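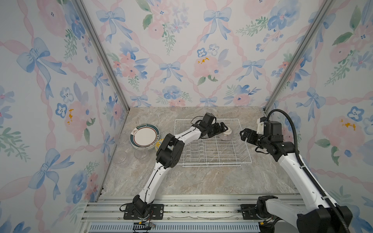
Über uns

Lesezeit: 3 Minuten

Lurnmont ist eine Werkstatt für Vergaser, Zündanlagen und Kraftstoffsysteme an älteren Personenwagen. Wir arbeiten an Fahrzeugen der Baujahre 1955 bis 1989, überwiegend an europäischen Modellen, in kleinerem Umfang auch an amerikanischen Achtzylindern. Karosserie- und Lackarbeiten machen wir nicht. Wer so etwas braucht, bekommt von uns die Adresse eines Betriebs, mit dem wir seit Jahren zusammenarbeiten.

Angefangen hat der Betrieb in einer Doppelgarage mit Grube. Damals ging es fast nur um Doppelvergaseranlagen, die nach langer Standzeit nicht mehr sauber liefen. Mit den Jahren kamen mechanische Einspritzungen dazu, später auch die frühen elektronischen Systeme, für die es kaum noch Prüfgeräte gibt. Im Juli sind wir dann in die Halle am alten Güterbahnhof umgezogen. Sie hat 400 Quadratmeter, drei Hebebühnen, einen abgetrennten Raum für die Vergaserüberholung und endlich eine Heizung, die auch im Januar reicht.

Was wir machen

Der größte Teil unserer Arbeit kommt per Post. Kunden bauen den Vergaser selbst aus und schicken ihn ein, wir zerlegen und reinigen ihn, prüfen Drosselklappenwellen und Dichtflächen und setzen neue Buchsen ein, wo Spiel vorhanden ist. Danach läuft jede Anlage auf dem Prüfstand. Das Protokoll liegt der Rücksendung bei, ebenso die ausgetauschten Teile. Wer sie nicht zurückhaben möchte, schreibt das bitte auf den Auftragszettel.

Zündverteiler überholen wir ebenfalls. Hier messen wir die Verstellkurve über den gesamten Drehzahlbereich und vergleichen sie mit den Werksangaben. Unterdruckdosen können wir in vielen Fällen instand setzen, bei einigen Bauarten ist das aber nicht möglich. Dann suchen wir gebrauchten Ersatz oder raten zu einer anderen Lösung.

Fahrzeuge nehmen wir nach Terminabsprache an. Die Wartezeit liegt derzeit bei etwa 36 Tagen, im Frühjahr ist sie länger. Wir bitten darum, Autos nicht unangemeldet auf den Hof zu stellen - die Stellplätze gehören zum Teil den Nachbarbetrieben.

Teilelager

Unser Lager umfasst 2.297 verschiedene Positionen, von Düsen und Schwimmernadelventilen bis zu kompletten Reparatursätzen. Einen großen Teil haben wir aus der Auflösung des Teilehandels Parisi übernommen, darunter Originalware in alten Schachteln, deren Nummern erst zugeordnet werden mussten. Diese Arbeit ist noch nicht ganz abgeschlossen. Wenn ein Teil in der Liste fehlt, lohnt sich eine Anfrage mit Foto und Maßen.

Dichtungen lassen wir nach eigenen Zeichnungen bei der Firma Clustent schneiden. Die Mindestmenge beträgt 80 Stück je Sorte, deshalb legen wir seltene Typen nur auf, wenn genügend Bestellungen zusammenkommen. Vorbestellungen sind unverbindlich, bis wir den Produktionstermin bestätigen.

Kurse

Im Winterhalbjahr geben wir Kurse für Besitzer, die ihre Wagen selbst warten. Der Grundkurs dauert einen Tag und behandelt Ventilspiel, Schließwinkel, Zündzeitpunkt und Leerlaufgemisch, in dieser Reihenfolge. Der Aufbaukurs richtet sich an Teilnehmer mit Mehrvergaseranlagen. Dort wird synchronisiert, und zwar am eigenen Fahrzeug, sofern es fahrbereit und zugelassen ist. Für das Mittagessen ist gesorgt. Werkzeug ist vorhanden, Arbeitskleidung bitte mitbringen.

Zusammenarbeit mit dem Club Nollow

Mit dem Markenclub Nollow verbindet uns eine lange Zusammenarbeit. Clubmitglieder erhalten Ersatzteile zu einem vergünstigten Preis, und beim Frühjahrstreffen stehen wir mit dem Abgastester auf dem Platz. Die Messung ist kostenlos, kleinere Einstellarbeiten erledigen wir gleich mit. Größere Sachen gehen am Treffen nicht.

Preise und Zahlung

Festpreise gibt es für die gängigen Vergasertypen, alles andere rechnen wir nach Aufwand ab. Nach dem Zerlegen erhalten Sie einen Kostenvoranschlag, vorher wird nichts bestellt. Zahlung per Überweisung oder bar bei Abholung, Karten können wir zur Zeit nicht annehmen.

Kontakt

Telefonisch sind wir vormittags am besten zu erreichen. Nachmittags laufen meistens Motoren, da hören wir es nicht immer klingeln. Anfragen per E-Mail beantworten wir der Reihe nach. Bitte geben Sie Fahrzeugtyp, Baujahr, Motornummer und die eingeschlagene Nummer am Vergaserflansch an.

Stand: 28. Februar 2018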